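Najjar Street Oral History Walk: Your Questions, My Answers

I've been running this neighborhood history project for 7 years now, and the same questions land in my inbox every spring, so I finally sat down and typed up the answers.
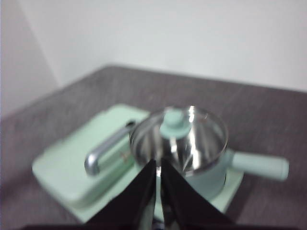 Dalal Kassab wrote to ask why we keep saying "the old Josside district" when her grandmother, who lived there until the highway came, only ever called it the Bottom. Good question, and it deserves to go first!

So which name is right?

Both, and a couple of others. Josside was the name on the city's maps. The Bottom was what people said on their porches. When the clearance notices went out, the paperwork used neither one and just said "Project Area 6," and I think that tells you a lot about how the planners saw the place. On the walk I use whichever name the person in the story used.

Where was the neighborhood, exactly?

If you know the Cunavik overpass, you've driven right over it. The main business street was Najjar Street, which ran from the rail yard up to the river. Two blocks of it are still there at the north end. The rest is the interchange, the bus garage, and that long strip of grass with the chain-link fence (I get asked about the grass a lot — it was supposed to be a shopping plaza, and the plaza never came).

How many families had to move?

The relocation office listed 315 households. I'd treat that as a low number. It left out boarders, and it left out people renting rooms above stores, and there were plenty of those. We have 37 recorded interviews so far and a good handful of them are with folks who never showed up on the list at all.

Did people fight it?

Yes, and I wish more of the books said so. Nisreen Nimri's interview is the one I always recommend. She remembers her father and the other shop owners going down to city hall in their good suits, sitting through a whole evening of sewer business, and getting called up last. They went back the next month and did it again. They did win a longer move-out period, and a better price for a few of the corner lots. Renters got next to nothing.

Where did everybody go?

Mostly east, into Brukesell, at least at first. Banks wouldn't lend to a lot of these families in other parts of town, so "choose where you'd like to live" was a pretty short list. Some of the stores reopened over there. Most didn't, and that's the part that gets me every time, because a barber who had customers on all four sides of him suddenly had a shop with no sidewalk traffic and a bigger rent.

Can I listen to the interviews?

You can listen to most of them! Ask at the library's local history desk. A few are closed until the speaker says otherwise, and I don't bend on that, so please don't ask me to.

I have old photos or papers. Do you want them?

Oh, please. Receipts, church programs, report cards, anything with an address on it. We scan them while you wait and you take the originals home. Imad Saab does the scanning and he is very careful. If you don't know who's in a photo, bring it anyway, somebody might.

When is the next walk, and is it hard going?

We start up again in April. It's flat the whole way, with curb cuts at every crossing except the one by the bus garage, where we take the long way around. Wear a hat. There's hardly any shade, now that the elms are gone.

Can I bring my class?

Sure, and it's free for schools. Write to Delia Montecinos, and give her a couple of weeks' notice if you can. Fourth grade and up works best — younger kids get restless around the rail yard stop, and so do I sometimes.

You got something wrong. How do I tell you?

Write to me and I'll fix it. Dalal Hourani caught me putting the movie theater on the wrong side of the street, and I'd been saying it that way for ages. It's corrected on the map now.

Page last updated 20 Mar 2025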